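Ukbridge Workshop Notebook
Bay lining, stone top and tool storage
April. Entry opened 09:20.

Purpose of entry

This entry records the relining of the bay, the condition of the marble top, and the reorganisation of the black toolbox that is kept with it. It follows the short note made at the end of March, which listed the lifting seam and the staining but recorded no remedy. Colleagues who use the bay are asked to read the sections on cleaning and on the return of small parts before they next work there.

Wall lining

The previous plain lining has been taken down. It had marked badly at hand height and the left return had begun to bow. The replacement is the leaf pattern from the Plondberg range, in teal, dark blue and mustard on a pale ground, hung on the back and on both sides. The choice of pattern was settled by what remained in the store. There was enough of the leaf paper to line all three sides from one batch, and not enough of anything else.

The paper was hung with Clerier ready-mixed paste, applied to the panel and not to the paper. A first piece pasted on the reverse had stretched when it was lifted, and the pattern would not meet its neighbour. That piece was discarded. The remaining lengths were hung dry on to the pasted panel and smoothed from the centre with the felt-edged tool. A soft brush was tried on the right side and left faint lines in the paler areas, visible only with a lamp held close to the wall.

A turn of 50 mm was allowed at each corner, so that no seam falls in the angle itself. The matching at the back left is fair. The matching at the back right is less good, and one of the broad khaki leaves meets a portion of a different leaf a little above the top. It was agreed to leave this. Should the side be stripped again for any other reason, the length ought to be dropped by half a repeat before cutting.

The offcuts are rolled and labelled in the plan chest, second drawer. They are to be kept for patching and should not be used for wrapping.

Lighting

The new paper is considerably busier than the old lining, and the bay was inspected again under the overhead lamps once the paste had set. The 3000 K tubes bring out the mustard and make the blue look almost black. The cooler tubes in the adjoining room gave a truer blue on a loose offcut. No change is proposed for the present. Colleagues comparing colours in the bay should take the sample to the window.

The top

The reddish-brown marble has been in service since the bay was first fitted out and was in need of attention. Two marks were recorded in March: a ring towards the right side, left by a tin, and a dull patch near the front where paste or adhesive had at some time been wiped away with an unsuitable cleaner. The ring responded to warm water and a neutral soap on the second attempt. The dull patch did not, and was treated with a fine polishing powder on a damp pad for as long as patience allowed. It has improved. It can still be found by touch.

The white veining makes it difficult to see spilled plaster, chalk or paper dust. It has been the practice to wipe the top by eye and to stop when it looked clean. Colleagues are now asked to pass a dark cloth over the whole surface and to continue until the cloth comes away unmarked.

Vinegar, lemon-based sprays and the descaler kept under the sink are not to be used on the marble in any quantity. The bottle of neutral soap supplied for this purpose stands on the shelf outside the bay and is marked with red tape.

Toolbox and bags

The black box with the grey organisers in its lid was emptied, brushed out and repacked during the afternoon. With everything returned to it the box weighs 2740 g on the parcel scale, which is a useful figure to have, as it had been described in the March note simply as heavy. It is to be kept towards the back of the marble, with the blue clasps facing forward. It must be lifted into position and not slid. The moulded underside had picked up grit, and at least one of the finer scratches in the top runs in the direction in which the box has habitually been pushed.

The off-white cloth bags are to stay on the top with the box. They are used to steady curved or irregular pieces and to hold down card while it is being marked.

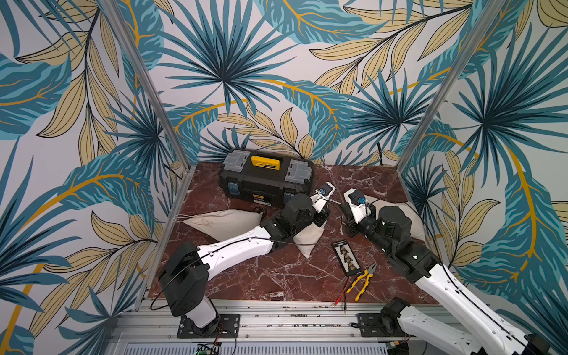
Contents of the box after sorting

Main compartment: the small try square, the short steel rule, two bradawls, the pin hammer, the side cutters, the flat-nosed pliers, a folded cotton cloth, the felt-edged smoothing tool in its sleeve.

Left organiser: panel pins, brass escutcheon pins, picture hooks, mixed washers.

Right organiser: drawing pins, spare knife blades in their dispenser, pencil leads, chalk ends.

The following were removed and will not be returned to the box. The large adjustable spanner, which belongs on the main tool wall. A tube of contact adhesive, hardened throughout. Several keys without labels, now in the envelope at the supervisor's desk. A quantity of screws stripped at the head, which had been put back in among the sound ones and had to be picked out by hand. Colleagues are asked to put damaged screws in the scrap tin at the time.

The 6 mm screws were in every part of the box. They have been gathered into a lidded pot on the main fixings shelf and should be drawn from there.

Care of the bags

Both bags were unpicked at one end, emptied through a sieve and refilled with washed and dried sand from the Mishra sack. The old sand contained sawdust and a certain amount of fluff, and it had begun to leave a fine deposit on the work. The covers were washed by hand and dried flat overnight in the drying cupboard.

The ends were closed again with a double row of small stitches in waxed thread. The first closure was made with a single row and leaked at one corner when the bag was pressed by hand. That end was done again. The bags have been filled to a little under their capacity, as a tightly filled bag will not take the shape of the piece placed on it.

They should be lifted by the body of the bag and not by the seam. Any bag found to be leaking is to be taken off the marble at once and placed in a tray, and the top gone over with the dark cloth before work continues. Sand under a bag will scratch polished stone very readily.

Points noted while working

The paste skins over quickly once the tub is open. A disc of polythene laid directly on the surface kept it usable until the following morning. The lid alone did not.

The felt-edged tool should be wiped after each length. Paste dried into the felt on the second side and had to be scraped out.

The cable at the back of the bay was held aside with tape while the centre length was hung. The tape was the low-tack kind and was removed the same day. It has left no mark on the pattern.

The grey organisers hold small pins well, but their contents mix if the box is tipped on its end for carrying. It should be carried level by the handle.

Matters outstanding

The poor match at the back right: to remain as it is.

The dull patch at the front of the marble: to be looked at again in a month and, if it has spread or become stained, referred to the stone workshop before any further polishing is attempted here.

A third bag, smaller than the present pair, has been requested for work on narrow mouldings. Calico is in stock. The pattern for the larger bags is pinned inside the cupboard door and can be reduced.

Replacement blades for the knife dispenser are to be added to the next stationery order.

Entry closed 16:45. Paste tub, sieve and waxed thread returned to store.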